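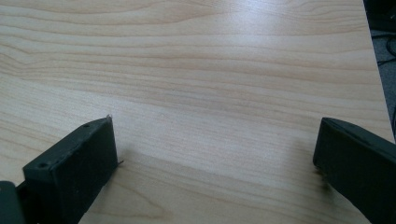

Jeltberg rail tunnel, speaker notes, 10/14/21

Slide 1. Say hello, give the title, move on. Most of the room will know the old line, so skip the history.

Slide 2. The numbers. The new bore is 1,577 meters long. Single track, with a walkway on the east side. Trirkitz has the civil works. Baxter has track and power.

Slide 3. Ground conditions. Good rock for most of the drive. The problem is the fault zone near the Floltton portal, where water came in during the April probe drilling. Show the borehole log and give people time to read it.

Slide 4. What we changed. Shorter rounds through the fault, steel arches, and grouting ahead of the face. This adds 7 weeks to the program. Say so plainly, it will come up anyway.

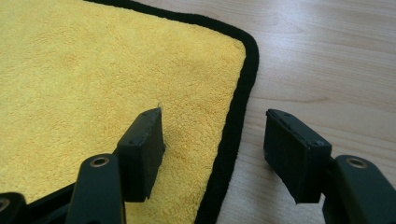 Calum Jardine wrote back on the draft that seven weeks only works if the grout plant stays at the Floltton end, and that moving it between portals would cost us the float. He is right. Mention the plant here and point to it on the site map.

Slide 5. Spoil. It goes out by rail, 18 wagons to a train, two trains per shift. No trucks through the village after the access road is finished. If asked about noise at the siding, the survey is still open.

Slide 6. Cross passages. Keep this short. Design is with the checker and the door type has not been picked.

Slide 7. Next steps. Portal canopy, then first blast. Leave the program chart up during questions.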